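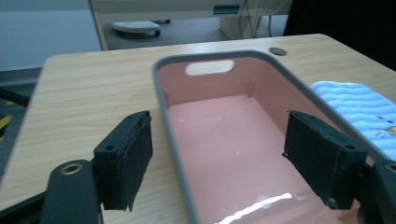 Back from the open day at Dromelness and my feet are killing me! Xinyi and I got there at 2 and went straight to the gripper table, where they let visitors have a go (I queued twice, no shame). You squeeze the handle and the fingers close, and my hand cramped up so fast. Shuzhen Song gave the talk and said they're on try number 1343 with the pink bin. Imagine! Xinyi wants to go back in July. I told her I'd drive.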